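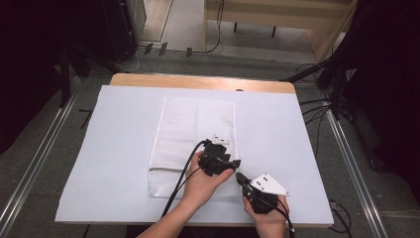

Category: Residents' List -- Laundry Room

Dec 21, 2021

To all residents of Nillstead:

The building office has reviewed the laundry room schedule for January. Each household may reserve one block of 3 hours per week. Unclaimed machines will be released after 30 minutes. Delicate items should be washed in a zippered mesh bag, as loose straps have twice jammed the drum of the older washer. 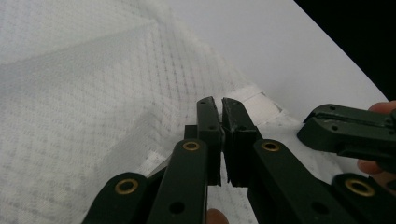 Hefin Price wrote:
> Three hours is generous on weekdays but too short on Saturday,
> when the dryers run slowly. Could the evening block be extended?

The office has noted this request. The Saturday evening block will be extended by one hour on a trial basis -- the door will still lock at the usual time. Reservations should be sent to this list by Friday.

Glenys Rees
Building Office, Nillstead

3 comments | 30 shares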